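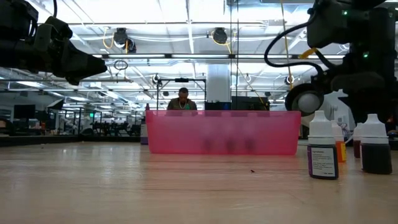 Cordero's caretaker president, Carmela Nieto, has recognised the new government of neighbouring Storkenitz, 72 minutes before the new government of Storkenitz got around to announcing itself.

The statement, issued shortly after 8 a.m., congratulated the incoming administration on its "orderly assumption of responsibilities" and wished the outgoing prime minister a restful retirement. The outgoing prime minister was still in his office at the time and is understood to have learned of his retirement from the radio.

Nieto's foreign ministry put the timing down to a clerical error, then to a difference in time zones. The two countries share a time zone. By lunch the explanation had settled on "the close and long-standing friendship between our peoples", a friendship that has produced 11 border closures since the ferry dispute began.

Reaction elsewhere in the region was cooler. Retilcombe recalled its ambassador for consultations and said it would recognise whichever cabinet was answering the phone by the end of March. Feltico called for calm and dialogue, as it did over the fishing quotas and the anthem business.

In Storkenitz, the new leadership says it holds the support of parliament, though only two of the eight party leaders have said so in public, and one of them later asked for his remarks to be treated as a toast. Shops in the capital opened as usual. The state broadcaster filled the morning with choral music and a repeated program on alpine dairying.

Opposition members in Cordero want Nieto to explain to the chamber what she knew and who told her. Her office says she would welcome the opportunity – once the chamber returns from its recess, which she extended last night.

The former prime minister has asked for his office chair to be sent on.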